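Sorting Mixed Small Items from Donated Toy Bins
Final report, Design for Reuse
Teodora Mujić, Digby Merrick, Thomas Villa
Submitted 5/2/19

1. Background

The Maes toy library lends building sets to families and takes in donated ones. Donated bricks arrive in bags and boxes, often mixed with other things from the same drawer: coins, hair ties, pen caps and loose batteries. All of it has to be sorted before the bricks go to the wash. A battery that goes through the wash can corrode or leak, and it must be kept away from children under any conditions.

Our client, Areti Sarantis, asked for a sorting method that one person can learn in a single shift. This report covers the tray method only. The washing step is covered by the Pekent group.

2. Method

Bricks were poured into a shallow tray with a raised rim and spread by hand until they lay in a single layer. We compared two procedures.

Procedure A: the sorter removes all bricks first and leaves foreign items for last.

Procedure B: the sorter removes foreign items first, then tips the remaining bricks into the wash bin.

The test stock was 477 bricks from one donation. Each procedure was run on the full stock, one tray load at a time. Batteries were added to the loads by a team member who did not sort. The sorter was not told how many had been added.

3. Results

Procedure A took 200 minutes for the full stock. Procedure B took 109 minutes. Most of the difference comes from handling, because under A every brick is picked up individually.

Two batteries were missed under Procedure B, both on the first pass. Both were lying against the side of a larger brick. None were missed under Procedure A.

After this we added a second spread to Procedure B. The sorter stirs the load once, flattens it again and repeats the check before tipping. No timed run was made with the added step, so the 109 minutes does not include it.

4. Discussion

Color contrast made the check easier. White batteries among orange bricks were quick to find. Mixed-color loads with white bricks in them were slower, and sorters reported going back over the same area. We suggest separating white bricks early if the stock allows it.

Bricks lying on their sides or with the hollow underside up should be turned over during the second spread. A coin can sit inside the larger ones.

5. Limits

All runs used one donation and one sorter, Thomas Villa. Learning effects were not controlled: A was run before B on every load. Everett Baptiste pointed this out at the midterm review and we did not have time to repeat the runs in reverse order.

6. Figure
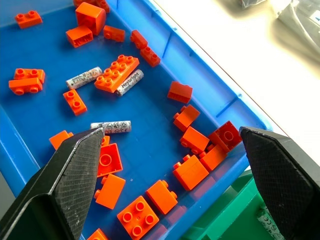
Figure 1. Orange bricks and three AA batteries in the blue tray.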